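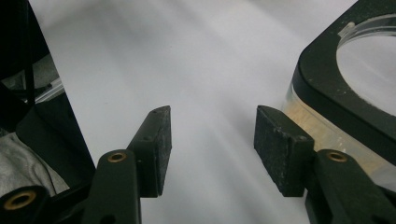 How to read a snack label without being fooled

Print this page | E-mail to a friend

Start with the back. The front is advertising, and I trust "light" about as far as I can throw the bag.

1. Find the serving size first. Makers choose a small one and every other figure shrinks with it.
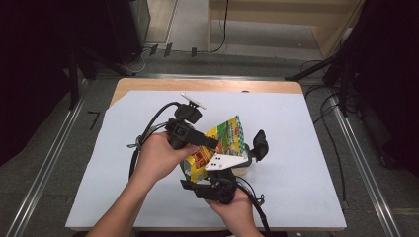 Bright colours, and a label in red and white.

2. Weigh the whole bag, then divide by the serving. Vilho Pelkonen swears by the kitchen scales from Luvberg, though any cheap pair will do.

3. Look for the energy in kJ. A bag I bought in November came to 2,970 for the lot, with 11 servings claimed. Who eats an eleventh of a bag?
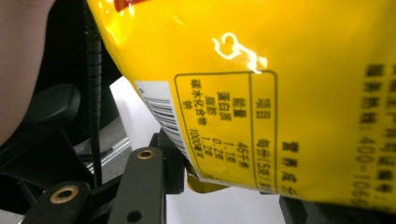
Nutrition table on a yellow bag: one serving is 5 g.

4. Compare 2 brands per 100 g only. "Baked" proves nothing until you have done so.

5. Ignore percentages of daily intake. They assume an average adult, and I have yet to meet one.

Shares: 600 | Comments: 2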